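Pustura (student project)

Pustura is a student project in robot cloth handling run by the Mamar Robotics Club at Senmont Technical College. Students use hand-held grippers to pick up, spread and fold garments and bedding, and the recordings from those sessions are used to train a robot arm to do the same work. The project is open to club members in any program of study and can be taken for credit as a one-term practical course. It ends each year with a folding contest, the Babaei Round.

Contents
Background
Course structure
Equipment
Tasks
Recording rules
Babaei Round
Results
Criticism
See also

Background

The Mamar Robotics Club was set up as a general building club, and its early projects were wheeled vehicles and line followers. Interest in cloth began with a term paper by Yasaman Hosseinzadeh, then a second-year student in mechanical engineering, on why rigid grippers drop thin fabric. The paper compared several finger shapes and proposed that the club build a set of curved fingers to test on ordinary laundry. Njål Amundsen, an instructor in the college's automation department, agreed to supervise the work on the condition that it be written up as a course.

The first group met in a classroom. Desks were pushed together and covered with a bedsheet, and the students recorded only towels. The project moved out of the classroom after one term. Larger pieces such as duvets needed a wider work surface, and other classes had complained about having to move the desks back.

The name Pustura was chosen by vote. It has no meaning in any language spoken by the founders and was picked from a list of unused server names.

Course structure

The course runs for one term and is divided into four blocks. The first covers safety and the handling of the grippers. The second covers single items on a flat surface, and the third covers bedding and work in pairs. The last block is given over to training and testing, when students load the recordings, train a control program and try it on the club's arm.

Enrollment is limited to 38 students per term. Most sessions are split into small groups. Part of each group handles the cloth while the rest sort files, repair tools or label recordings at the tables. Groups change places during the session, and every student is expected to spend time on both kinds of work before the end of the second block.

Grading is based on a logbook, a set of accepted recordings and a short written report. The performance of the robot is not graded. Amundsen introduced this rule in the second year, after several groups spent the last weeks adjusting the arm and handed in no report.

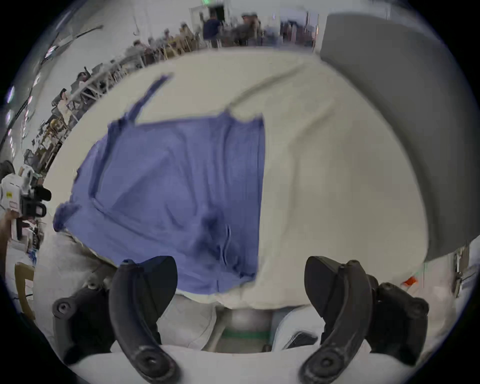 Blue-violet garment on a cream sheet, just beyond the gripper's two fingers

Equipment

The standard tool of the course is a hand-held gripper with two curved fingers, used together with a wide-angle camera. The student holds the tool and opens and closes the fingers by hand. The fingers are meant to correspond to those on the robot arm, so that a motion made by a person can be repeated by the machine without large changes.

Finger wear is a regular subject in the logbooks. A worn tip slides over cotton and catches on knitted fabric, and a pair that has been used for a full term is normally moved to practice use. Students are taught to check the fasteners at the base of each finger before a session and to write the number of the pair in the logbook.

The robot arm itself is kept on a bolted stand and is used only in the fourth block. It is an older industrial model bought secondhand by the college, and its reach is short for bedding. Groups that want to test bedding tasks have to fold the item once before the robot starts.

Cloth is kept in numbered bags. The collection was built from donations and includes shirts, sleeveless tops, pillowcases, sheets and light blankets. Items with sequins, glitter or loose threads are not accepted. Everything is washed between terms without fabric softener, a practice that dates from a batch of towels that had become too slippery to hold.

Tasks

Course tasks are grouped by level. Each has a start condition and an end condition, and both are described in the course manual written by Vibeke Brynjólfsdóttir, who was the project's student coordinator for two years.

Level 1: Flatten. A garment is dropped on the surface and pulled flat. The task ends when both sides of the hem can be seen.

Level 2: Fold. A flat garment is folded in thirds and then in half. Sleeveless tops are used first. T-shirts and long-sleeved shirts follow.

Level 3: Spread. A large cloth is lifted by one edge and laid over a bed or padded surface. Two students work together, each with a gripper.

Level 4: Clear. Several mixed items are separated and folded one at a time.

Level 3 is generally considered the hardest to record well. The cloth moves quickly and hides parts of itself, and the two people must agree on when to let go. Brynjólfsdóttir's manual recommends that one person lead and the other follow for a whole session, with the roles changed only at the break. It also recommends that partners stand on different sides of the bed and keep their elbows high, so that the sleeves do not drag over the cloth.
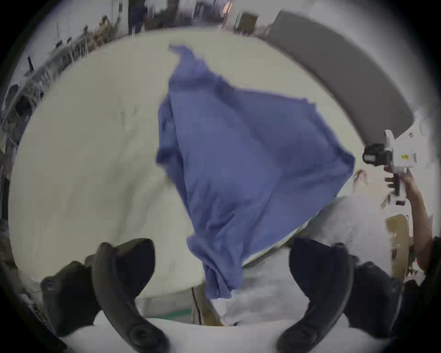

Blue cloth over a white bed covering; another participant holds a second gripper at right

Level 4 was added later than the others and has been rewritten twice. In the first version all items were white, and labelers could not tell from the recordings which edge belonged to which item. The current version requires that neighboring items differ in color.

Recording rules

A recording is accepted if it shows one complete attempt, from the first contact to the end condition. Failed attempts are kept if the student recovers and finishes. Attempts in which the student touches the cloth with a bare hand are rejected.

Speed was not regulated at first. Students tended to work faster as they gained practice, and recordings from late in the term were hard to combine with earlier ones. The manual now asks for a calm, even pace and advises students to stop when they are tired. A session may not run longer than two hours without a break.

People in the background are allowed, as long as everyone in the room has signed the consent form. Name tags and computer screens are to be turned away from the work surface. Åsmund Haugen, who maintained the project's storage system, also wrote a checking program that flags dark, short or incomplete files. Flagged files are reviewed by a student from a different group.

By the end of the third year the project had 900 accepted recordings. Level 2 made up the largest share and Level 4 the smallest.

Babaei Round

The Babaei Round is the closing contest of the course. It was named after the building in which it was first held and is open to visitors. Teams enter a trained control program, and the robot arm is given items from the cloth bags in an order drawn by lot. Points are given for each finished fold, with a deduction for any item that falls off the surface. A separate hand-held class, in which people compete with grippers and no robot is used, was added at the request of first-term students.

The third contest took place on May 11, 2019. It had been planned for April but was moved when the controller of the robot arm had to be replaced. The robot class was won by a team led by Åsmund Sjöberg, with a score of 86 points out of a possible 100. The team's program dealt well with sleeveless tops and pillowcases and did not attempt the last item, a fitted sheet. No team has yet completed a fitted sheet in the robot class.
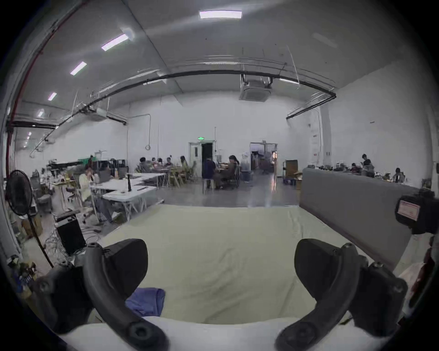 Can someone who is not a student at the college take part in the Babaei Round?
Outside visitors may enter the hand-held class if they complete the short safety introduction first. The robot class is limited to teams enrolled in the course that term.

Results

The project has been used in several final-year theses at the college. Hosseinzadeh's thesis compared programs trained on single-student recordings with programs trained on recordings from a whole group. The group-trained programs were slower but dropped fewer items. Sjöberg later used the Level 1 recordings to study how many attempts were needed before adding more made little difference, and found that variety in the cloth mattered more than the number of attempts per item.

Recordings are shared with other schools on written request. The course manual is available from the club, and a shortened version is used by a secondary school near the college for a one-day workshop.

Criticism

Some students have described the course as repetitive, especially the second block, in which the same fold may be recorded many times in one session. The course evaluation for the second year also noted that left-handed students had trouble with the grip of the older tools. A changed handle was printed the next term.

Amundsen has said that the contest draws attention away from recording quality and has proposed holding it every other year. The proposal was turned down by the club's members.

See also

Mamar Robotics Club
Senmont Technical College
Cloth manipulation
Learning from demonstration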